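Gripper dropping plates mid-lift, then a hard fault – anyone else?
Forum > End effectors > Troubleshooting

tkwofie
Posted 6:40 am
Running a Kerr two-finger on a Forico arm, dish handling cell. Since September it lets go of plates partway thru the lift. No alarm. Fingers just open maybe a couple mm and the plate goes. Then on the next cycle I get fault 329 and it locks till I power cycle. Lost 17 plates so far this week, one landed on the guard rail and sprayed bits across the walkway. Nobody hurt but I don't love it.

Firmware is current. Grip force set at 5 N. Air is not involved, all electric.

dougal_c
Fault 329 is position mismatch on the Kerr. Encoder says one thing, motor current says another. Check the cable where it bends at the wrist. Mine broke inside the jacket, looked perfect outside.

tkwofie
Swapped the cable already, same thing. Should of said.

MGourlay
5 N is nothing for a glazed plate. You're slipping, not opening. Turn it up.

tkwofie
It's opening. I logged finger position, it moves before the plate does.

MGourlay
Logged at what rate? If it's once every 600 ms you can't tell which came first. Seen this argument before, guy was sure it was the motor and it was grease on the pads.

tkwofie
ok fair, it IS 600. Will see if I can get it faster. Pads were cleaned this morning tho.

ehsan.k
Do not just turn the force up. We did that on a Tremura cell and the fingers held fine right up till a plate snapped between them, shards in the linear guide, two days down. Also if the thing really does open on its own then more force only hides it.

Is the walkway still open next to it?

tkwofie
Open, yeah. Production won't give it up.

ehsan.k
Then stop the cell. Seriously. Unexplained release + people walking past = not a thing you debug live. Put up a temporary screen at least.

MGourlay
Bit dramatic for a dinner plate at waist height

ehsan.k
He said it hit the guard and went over the walkway. Eye injury doesnt care how high it started.

dougal_c
With Ehsan on this one. Lock it out, run it slow with nobody round it.

cath_ogilvie
What plates, and how are you picking them? Flat or by the rim? We had releases only on rim picks. Controller reads the thin edge as "no part" once the fingers get near fully closed and it backs off to re-home. There's a min width setting on ours, Priltelberg units though so yours may be called something else.
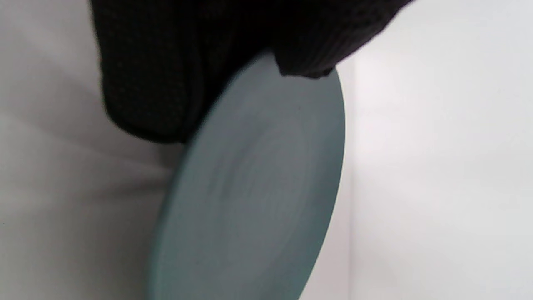 Rim picks, plates standing on edge. No idea why I didn't think about width, the rim is the thinnest part of the whole thing and the fingers are nearly shut by the time they touch. Before I lock it out, we've been moving them by hand for the rest of the shift, same hold, top of the rim with the underside facing out, dark knit over the hand and plain pale teal plates like this one. You can see the rings on the bottom, and the fold of knit comes down over the top edge. Robot pads only get a little strip of that same edge. Going to look for a min width param tonight.

cath_ogilvie
Yep thats the pick we had trouble with. On ours the threshold was set wider than the rim. Lower it, but re-test with no plate after, or it'll happily carry air to the rack and call it a good pick.

MGourlay
Still say log it faster before you touch settings. Change one thing at a time.

tkwofie
Will do both, log first. Cell is locked out as of 2:15, production is mad at me. Screen going up before anything moves again.

dougal_c
They'll live. Post the trace when you have it, want to see if the 329 lines up with the re-home.

tkwofie
Found it – "part present min" in the advanced page. Not touching it till I've got a trace. Logger is up to 5 ms now, first slow runs tonight after everyone's gone from that side.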